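Visit notes: remote driving and demonstration day at Ninus, Saturday session

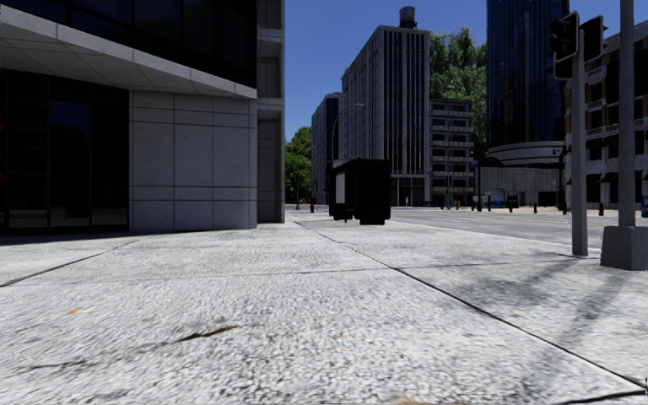 What does an operator need to do so that a sidewalk robot can learn a route from them?
Drive the route in the way the robot should later drive it, at a steady speed, and mark every section that went badly. The recorder keeps the steering and speed commands together with what the robot's cameras saw at that moment. Training then uses the pairs. A clean slow drive is worth more than a fast one with corrections in it.

That exchange opened the morning talk by Naima Ouazzani, who runs the demonstration group at Ninus. The company builds the control software for small delivery vehicles and opens its offices to outside engineers once a year, in March. Our group had 13 places. The program had three parts: simulated street driving, a hand-guiding bench, and a short talk on data handling.

Simulated street driving

New operators start in the simulator, on a rendered city block with wide slab sidewalks, tall buildings and a road alongside. It has curbside clutter of the ordinary kind: traffic signal poles, bollards, a fire hydrant, a black boxy structure standing on the pavement. The slabs have dark joints and a rough grain. Wolfram Stöcker, who maintains the maps, said that the surface detail was added after operators complained that they could not judge speed on a flat grey plane.

The station is a desk, one wide monitor, two foot pedals and a hand controller with a single thumb stick. Forward speed is capped at walking pace. The stick has a dead zone in the middle, which Ninus has widened twice. The reason given was that tired thumbs produce small steering movements, and the trained policy copies them.

Each visitor drove one route. The instruction sheet read as follows.

Hold the reset button until the tone stops.
Wait for the green bar, then press record.
Keep the vehicle on the building side of the sidewalk unless blocked.
Stop fully before any change of direction greater than a quarter turn.
If you touch an object, press the discard button and return to the last marker. Do not back up and continue.
Press record again to end. Rate the drive from 1 to 5.

My first drive was discarded at a pole. The second was kept with a rating of 3. Delay between stick and picture was low enough to ignore in the simulator. Ninus can add delay on request, and with the setting used for trainees I overshot every stop. Anas Lahlou, who supervised the stations, advised giving short inputs and waiting for the picture to settle. It helped on straight sections and did little for me at corners.

A new operator has to complete 1,000 simulated drives before touching a real vehicle. The figure was 2,000 until last spring. Lahlou said that the second half of the training showed little change in discard rate, so it was dropped.

Hand-guiding bench

The second room had a small arm mounted on a bench for loading parcels. Here the robot is taught by hand. The operator squeezes a switch on the wrist, the joints go compliant, and the arm is moved through the task. Force needed at the wrist was moderate and rose noticeably near full reach. Gripper opening is set with a separate dial, which takes a free hand. Several visitors asked for it to be moved to the wrist. The answer was that a combined handle by Pukatel is being tested.

Chrysanthi Vasilakis showed the difference between the two methods on one task, placing a parcel in a locker bin. By hand she needed one attempt. By remote control she needed three, and the third was slower. Her point was that the remote recordings still transfer better, as no human arm gets into the camera view. The hand-guided ones must be replayed by the arm alone and filmed again before use.

Data handling

The current street set holds 1,197 kept drives, all simulated. A second set from a partner, Dramness, uses a different speed scale and has not been merged. Drives rated 1 or 2 are stored but not trained on. Anayeli Cuevas reviews the kept drives and can lower a rating but not raise it. Questions were mostly about whether operators rate themselves fairly. She said that new operators are too strict, and that this wears off within a few weeks.

Not shown: the outdoor vehicles, which were at the Ait Ali site for brake work. A question about how simulated drives carry over to a real sidewalk was answered only in general terms.

Practical points for anyone attending next time. Bring glasses if you need them for a monitor at arm's length. The bench session runs in two groups and the second one starts late. Slides are sent by mail on request, without the rating tables.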